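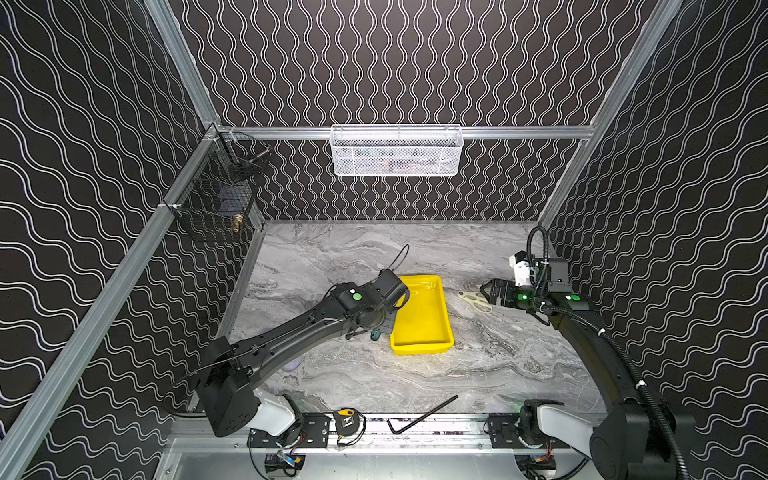

Planner first, then, because that's what everybody came for. Þröstur has been chasing the two-arm hang for most of October and he finally has it cornered. When both arms want the same bit of space the planner locks that space for whichever arm asked first, and if the first arm then replans, the lock never gets released. So the right one sits waiting forever, very politely. He talked us through it on the tray task: left gripper over the edge of the yellow tray, right gripper reaching for the scissors, and the two swept volumes overlap far more than any of us had pictured (I had pictured zero overlap, I'll admit it). His fix is to tie the lock to the plan ID and drop it as soon as that plan dies. Oddur asked what happens if the plan dies halfway through a motion. Long silence. Þröstur is going to write a test for that before he merges anything!

I took the notes again, so if you got misquoted, tell me and I'll fix it. We started at 10, all present except the two people at Nullham, who dialed in after the planner item and missed the good part.

Old items. The log viewer is done, hooray. The joint limit file for the left arm is still the old one, still mine, still on my list. I said I'd do it last time too, I know, I know. The Hurkville branch got rebased and the conflicts were less awful than Oddur had promised.

Perception. Oddur reran the segmentation model on the replay set, all 809 clips, and it failed on 36 of them. He went through every failure by hand (bless him) and most are thin things: hex keys, cable ends, the lanyard on the tape measure. The depth comes back full of holes there and the mask just gives up. He wants to try fusing the wrist camera with the fixed view before we go anywhere near retraining. I was for retraining straight away and got outvoted, fine. We also talked about the marble surface, whether the veins are confusing the edge detector. Oddur thinks it's a small effect. Þröstur thinks it's a big one. Agreed that Oddur runs the same clips with the background subtracted and we stop arguing until there are numbers.

Jarkar, our config tool, for anyone new. It still lets you load a calibration for the wrong arm without a peep. I did exactly this and lost a morning to it, so I was pretty loud on the subject. Decision: it refuses to load if the serial doesn't match, and there's an override flag with a long annoying name. Nullham asked for a warning instead of a hard stop. We said no, sorry.

Control loop. Jitter is better with the new scheduler settings but the gripper commands still go out on the slow thread. Þröstur wants them moved over. Oddur would like to wait until Yurchenko is released, and we left it there, which I'm not thrilled about.

Actions:
Þröstur: lock fix, plus the test for a plan dying mid-motion
Oddur: background subtraction run, camera fusion sketch
Me: joint limit file (really), Jarkar serial check
Nullham: send us their 6 failing launch files

Next meeting same time, and somebody else is taking notes.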